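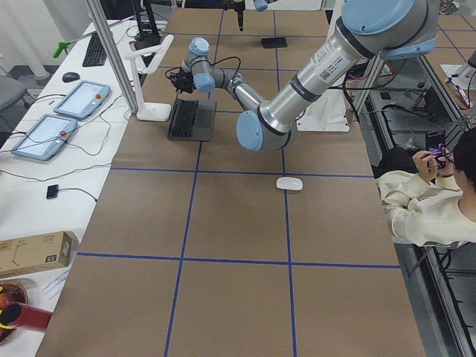
Desk tidying on a taped work table, with a laptop, mouse, tablet and lamp.

Workshop & Home > Tips > Desks and Benches

Can a robot tidy your desk yet? Where things stand, and what to borrow from it

Last updated: January

Readers write in every few weeks asking whether a machine can take over the small chores: clearing a desk, putting tools back, wiping down a bench. The short answer is that a robot arm can do parts of these jobs under good conditions, and you will still be doing the rest. The good conditions are worth copying, though. Most of them cost next to nothing and they help people as much as they help machines.

Mark off the surface

Cover the table with brown kraft paper and divide it with blue tape. Large rectangles are best. Small ones look organized for a day and then everything overlaps. Give each thing that lives on the table its own rectangle and leave at least one with nothing in it for whatever you are working on.

Pull the paper tight before you tape. Change it when it tears or gets stained. Ginette Carrier, who keeps the repair bench at Achterberg, writes the name of the tool inside each rectangle with a marker. I don't bother at home.

Keep the flat things flat

Tablets, closed laptops and phones are hard for a two-finger gripper to pick up off a table. There is no edge to get under. A person solves this without thinking by sliding the thing to the edge of the table or getting a fingernail beneath it. A stand or a slotted holder fixes the problem for both. If you have a letter rack in a drawer somewhere, try that before buying anything.

A mouse is easier. It is small and rounded, it sits up off the surface, and it weighs very little. If you want to know what a machine could clear off your own desk today, look for objects like that.

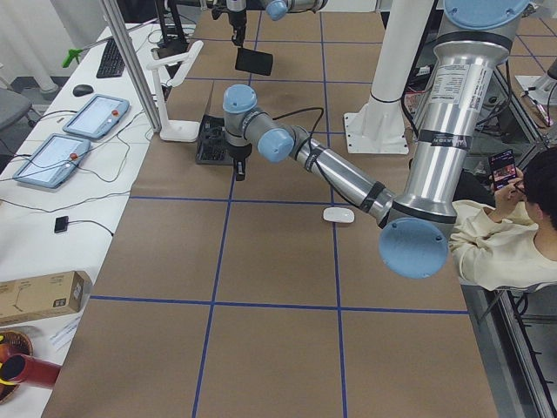 Lamps and stands are somewhere in between. They are easy enough to grab, but they tip if you take them by the top. Move a lamp by the lower part of the arm with the base kept level, and unplug it first. If a stand has to stay put, bolt the base down and stop worrying about it.

Cables are the real problem

Ask anyone who has tried to automate a desk job and they will bring up cables within four minutes. A cable changes shape every time you touch it, it snags on whatever is next to it, and it drags other things along. Rebecca Valentini, who set up packing benches at Covarari, told me she would sooner teach a machine to fold shirts.

For the rest of us:

- Run cables off the back edge, never across the middle.
- Use one clip per cable. Two in a clip will tangle.
- Coil the spare length and tie it loosely.
- Go wireless for the mouse if you can stand charging it.

Use a second surface

Put a side desk next to the work table and let it take the clutter. Paperwork, the spare keyboard, the box that just arrived and anything you are not using right now goes there. A basket at one end catches the odds and ends. Empty it when it is full - I do mine the first of the month.

So, should you wait for the robot?

No. For repeated moves with the same objects in the same places, an arm does well, and shops that move 1000 identical parts a day have used them for years. A home desk is different every evening. Someone leaves a mug on it, the laptop is open when it was closed yesterday, and the charger has gone missing. Machines are getting better at that kind of change, but I would not plan a room around it.

Clearing my own desk at the end of the day takes less than 20 minutes, and most of that is paper. With the tape down it goes faster, mostly on account of the empty rectangle. If something is sitting in it, it gets put away before I turn the light off.

Filed under: Desk & Bench, Storage, Chores and Machines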